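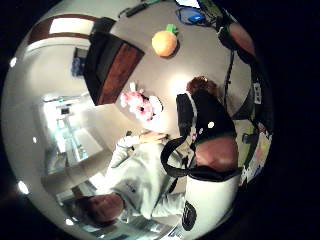
A black bag with a looped strap, and a toy orange or something very like it on the pale grey surface.

The case for the bag by the door

By Nanna Bech

My neighbour Geetha Pinto keeps a black bag for things that have no home. Toys go in it, and library books, and the odd glove. When it is full she carries it round the flat and puts everything back in one go. I used to think this was laziness with a handle. I have changed my mind, and I would like to argue for it.

Most advice on tidying says the same thing. Every object should have a place and should go back to that place as soon as you have finished with it. I followed this for years. I bought a set of boxes from Oris, 284 kroner for the lot, and wrote labels for them. One said "soft toys, small". Another said "soft toys, other". My son was four at the time and could not read either of them.

The trouble with putting each thing away at once is the walking. A plush toy on the living room floor belongs in the bedroom. A plastic carrot belongs in the play kitchen, and the play kitchen was in the hall because it would not fit anywhere else. I once kept a note of it for an evening and made nine trips between half past six and bedtime. Each took less than a minute, but each also meant stopping whatever I was doing, and twice I forgot what that was.

With a bag you make one trip. You go round the floor first and pick up whatever is there without deciding anything about it. The deciding comes later, when you are standing in the right room with the bag over your arm. These are two different jobs and I find both of them easier when they are kept apart.

There are fair objections. Thenmozhi Nambiar, who read a draft of this, told me that in her house the bag would be filled on Monday and still be full at Christmas. I believe her. A bag that is never emptied is just a cupboard you can trip over. My answer is to use one that is a bit too small. Mine holds perhaps a dozen soft toys and then it will not take any more, and at that point it has to be dealt with. Geetha's is larger, but she is stricter than I am.

It should also have a proper strap. Baskets look nicer on a shelf, and Brendasard sells a very handsome one for 850, but a basket takes both hands. A bag goes on the shoulder and leaves you a hand for the doors, or for the child. I would choose black or some other dark colour, as mine has been under the sofa and through a good deal of biscuit.

The other objection is that children learn nothing from it. I don't agree. My son never once used the labelled boxes, but he will hold a bag open and he will throw an orange into it from across the room. He is less keen on the second half, the putting back. So was I at his age, and so is his father at 40.

I still have the Oris boxes. Two of them are used for winter hats, and the rest are stacked inside each other on top of the wardrobe. If anyone in the building wants them, they can have them, labels and all. I will bring them down in the bag.

We use cookies to remember your settings and to see which pages are read. Accept all | Manage choices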